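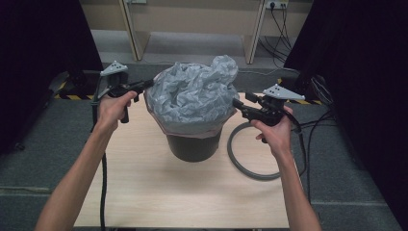
Thaís Batista had sold one flat before she moved to Lendport, and she says it took so long that she forgot what colour the front door was. So when it came to selling the terraced house she had shared with her brother, she wanted to hear from people who had done it differently. One of them was Urmas Vasiliauskas, who runs Toom, a small firm that helps owners sell their homes without an agent. They got on so well that she now works there three days a week.

I met them both on a Wednesday, over a very large pot of tea, and came away wanting to sell a house I don't even own.

"People think the hard part is finding a buyer," says Urmas. "It's the paperwork! Get your papers together before you take a single photo. Guarantees for the windows, the boiler records, anything you signed with the neighbours over the fence. I've seen a sale sit still for weeks over a missing damp certificate."

Thaís nods hard at this. Her own folder had 14 documents in it by the time she listed, and she can still recite most of them. "I had it all in a biscuit tin. When the buyer's solicitor wrote to ask for something, I answered the same afternoon. I felt like a genius."

The price was harder. She walked up and down her own street, looked up what had sold, and knocked on the doors of the people who had just moved in. Weren't they annoyed?

"They loved it," she says. "You ask somebody what they think of their new house and they'll talk until dark. One couple took me upstairs to see the airing cupboard. I learned more on those doorsteps than I did from any website, and I made friends too."

She did the viewings herself, in the evenings, 4 in the first week and 5 in the second. Urmas likes owners to do their own (he will come along if they're nervous) and he has strong views on how.

"Let them go first into every room. Don't stand in the doorway. And if the bathroom is small, let it be small, they've got eyes. Tell them where the sun comes in at breakfast, tell them which bus is the good one. You've lived there, that's worth so much!"

And tidying up beforehand? Here the two of them part ways. Urmas wants every surface clear. Thaís thinks a house should look as if someone has their tea there.

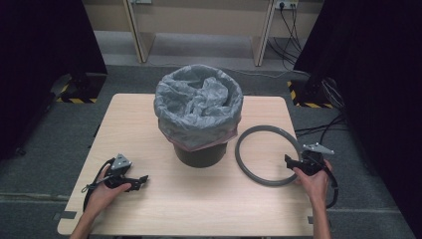 A small lined bin on a pale wooden tabletop.

"I left my books out and the radio on," she says. "Moataz told me I was mad." Moataz Mansour is the brother, and he was living in Podport by then, sending advice by text message. "He wanted everything in boxes. But the woman who bought it said she'd stood in the kitchen and could picture her own radio there."

The offer came in June, a bit under what she had asked. She slept on it, rang Urmas at seven in the morning, and said yes before he had finished his toast. From there to handing over the keys was slower than she would have liked, with one wobble over the loft insulation, and she is cheerful even about that. "I know so much about loft insulation now. Ask me anything."

Toom is starting evening talks for first-time sellers next, in the room above the library, with Thaís doing the session on viewings. She has already written four pages of notes, and Urmas has asked her to get it down to one.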